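Handheld Gripper Practice Group – minutes of the August meeting

Present: Līga Grigaitė (chair), Oona Kemppainen, the two bench leads from Riviere, one person from Satora on the phone, and me taking notes. Apologies from the Triresberg office, who had a delivery.

We started at 4 and I wrote these up the same evening, so if I've put words in your mouth, shout before the next meeting and I'll fix it.

1. Last minutes

Accepted with one correction. I had written that the Fillach site agreed to the new naming rule for sessions. They agreed to try it, which they would like everyone to know is a different thing. Fixed.

2. Draft practice sheet, section on starting a recording

This took most of our time, and I think it was time well spent. The draft says every recording starts with the gripper open and empty, over a clear patch of table, and that the operator holds still before going for anything. The reason is simple enough: whoever trims the recordings later needs a start they can find, and if the jaws are already halfway closed on something you can't tell what the opening was supposed to be.

Līga wanted the words "fully open" in there. I said I'd be happier with "open, with bare table between the fingers," as that's something a reviewer can check on a screen without knowing how far a particular gripper is meant to travel. We went back and forth a good while (sorry, Satora, I know the line was bad) and my wording went in, with hers kept as a note for operators.

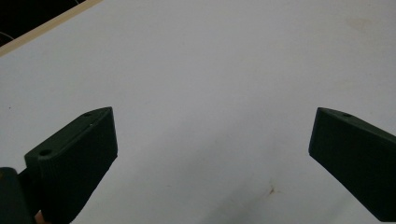 Oona Kemppainen objected that a clear patch is fine as a rule for the first moment but shouldn't turn into a rule for the whole table, and that if people start sweeping everything off the bench we'll end up with 2000 recordings that all look alike and teach nobody anything. Nobody wanted that, me included! We changed "clear table" to "clear patch between the fingers" all the way through. Riviere asked whether stains and smudges count against a patch being clear. No. Marks on the surface are allowed and don't need wiping off, but loose bits should be picked up if you notice them.

Agreed: section goes in as amended. Līga to send the clean text.

3. Things on the table that aren't part of the task

A natural follow-on, and we might as well have run the two items together. The draft had a single line saying "remove unrelated objects." The Riviere people said they can't work that way, as their benches are shared and there's always a power strip or a tape roll or somebody's mug. I have a lot of sympathy. My own view is that an everyday object near the edge of the view does no harm so long as it gets written down in the session notes and the gripper has room to work.

What I do care about is power. I'd like a firm line that nobody practices near a live strip with loose metal parts on the table, and I'd like it in the safety part of the sheet where people will read it, not down in the notes. The phone said "seconded" quite clearly, so the line wasn't all bad.

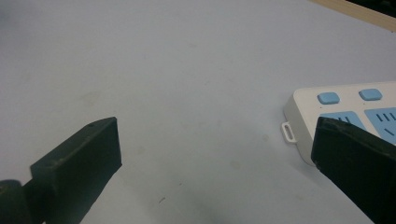
I also asked for a plain rule on which objects may be grasped at all. Mains equipment is out unless the task sheet names it, and then it has to be unplugged at the wall first, with a second person checking. Satora thought the second person was heavy going for small sites. We settled on keeping the second person for now and looking at it again once everyone has run the sheet for a while.

Agreed: "remove unrelated objects" is struck. The new line reads "note unrelated objects, and move them if they block the gripper." Power line goes into the safety part. I'm writing it.

4. Checking the fingers

Fillach sent a note ahead of the meeting proposing that fingers be looked over every 300 recordings. Līga said that suits a busy site but that a quiet one might go all summer without a check, so we added "or at the start of each month, whichever comes first."

The check itself is short. Look at the tips and edges for wear or splitting, look at the screw holes for cracks, see that each finger sits firmly on its base, and open and close the jaws a few times to feel for anything catching. Scuffing alone isn't a reason to swap. A crack of any size is, and both fingers get swapped as a pair – I feel strongly about this one, having once spent an afternoon puzzling over grips that kept twisting.

There was a side discussion about whether printed fingers from different sites can be mixed. Riviere says theirs fit everything. Maybe so, but we'd like to see it tried, so for the time being the answer is no mixing within a session.

Oona raised hands as well. Fingertips creeping into the bottom of the view are accepted by the draft, and she asked that we say so in so many words, to stop reviewers from rejecting recordings over it. Happily agreed.
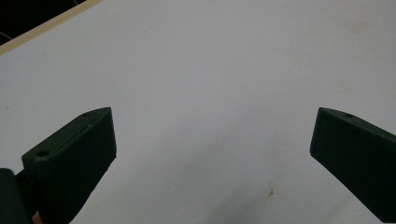 5. Actions

Līga – clean text of the starting section, sent to all sites.
Oona – one paragraph for reviewers on hands in view.
Riviere – try their fingers on a Satora gripper and report back, good or bad.
Me – power line, and the finger check as a half-page card that can be pinned up by the bench.

6. Any other business

Satora asked if the sheet could be called a standard. General feeling was not yet. We'll call it a practice sheet until all the sites have used it.

Spare copies of version 2 of the draft are still floating about. Please bin them, the numbering is different and it's confusing people.

Next meeting same time, Triresberg to host if the room is free.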